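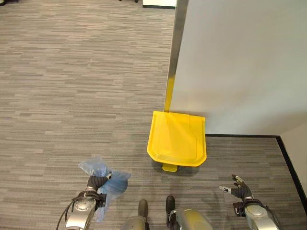 The yellow bin, second floor, Stullport office.

The inventory of the Stullport office ran to 281 lines. The yellow bin was line 267: pedal type, plastic lid, position fixed by the wall with the steel corner strip.

The clerk from Prirkeo checked it in August, at the end of the afternoon. She pressed the pedal. The lid rose and came down again in 2 seconds, as the sheet said it should. Inside lay a folded invoice from Karabulut for one yellow bin, unpaid.

She entered it under "contents". The form then asked whether the contents were company property. She wrote yes. It asked for a value. The invoice was for the bin, so she wrote the value of the bin, and the form reported that line 267 now contained line 267.

She telephoned Stalloven, who maintained the form. Stalloven advised her to remove the invoice, close the lid and begin again from line one.

She put the invoice in her coat pocket — the form had no line for coats — and pressed the pedal a second time. The lid came down. She wrote "empty" and went on to line 268, a coat hook.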